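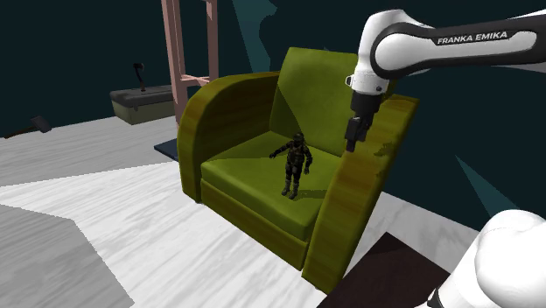

Department of Upholstery and Furniture Conservation

Nultstead School of Applied Crafts

About the Department

The Department of Upholstery and Furniture Conservation offers full-time and part-time instruction in the making, repair and care of seating. It is one of four teaching departments of the Nultstead School of Applied Crafts and occupies the east wing of the Ruscombe Building, together with the finishing rooms and the materials store. The department admits 24 full-time students each year. Part-time and evening students are admitted in September and February.

Our Purpose

The department prepares students for paid work in the upholstery and furniture trades. Graduates are expected to be able to strip, assess and rebuild a chair or sofa to a professional standard, to estimate the cost of that work fairly, and to keep a written record of what was done. Students who wish to work in museums or historic houses receive further training in conservation, where the aim is to keep as much of the original material as possible.

Programs of Study

The Certificate in Upholstery is completed in one academic year and requires 500 hours of supervised bench work. Subjects include webbing and springing, traditional and foam filling, pattern cutting, machine and hand sewing, and frame repair. No previous experience is required for entry.

The Diploma in Furniture Conservation is open to holders of the Certificate and to applicants with equal experience in the trade. It is completed in two years. Diploma students study textile care, adhesives, surface finishes and the history of domestic furniture, and each student completes one major treatment under the guidance of a member of the teaching staff.

Evening classes are held from 6:30 p.m. to 9 p.m. during term. Evening students bring a piece of their own, which must be small enough to pass through the workshop door and must be approved by the department before the first class. Recliners and sofa beds are not accepted.

Workshops and Collections

The main workshop, Room 202, is equipped with individual benches, industrial sewing machines and a cutting table. The foam room and the spray booth are located on the ground floor and may be used only when a technician is present.

The Tuominen Study Collection was given to the school by the family of a local furniture dealer and is now in the care of the department. It holds 200 chairs, stools and settees, along with sample books, trade catalogs and tools. Several pieces have been left partly open so that students may examine the layers beneath the cover. The collection is open to outside researchers by appointment.

Community Work

The department accepts a limited number of commissions from the public each term. Work is carried out by diploma students and checked by staff before it is returned. Owners are charged for materials only, but should be prepared to wait a full term or longer. Seating for the public library in Vetham was re-covered under this arrangement, and the department continues to maintain it.

Admissions and Visits

Applications for full-time study are accepted until the end of February. Applicants to the Diploma are asked to submit a portfolio and to attend an interview, which includes a short practical test. A limited number of tool grants is available to full-time students, and the form may be obtained from the Admissions Office.

Visitors are welcome to tour the workshops during the spring open house. Closed shoes must be worn in all work areas. Parking is available behind the Ruscombe Building, and step-free access is by the courtyard entrance.

Contact

Department of Upholstery and Furniture Conservation
Ruscombe Building, East Wing
Nultstead School of Applied Crafts
Office hours: 9 a.m. to 4 p.m. during term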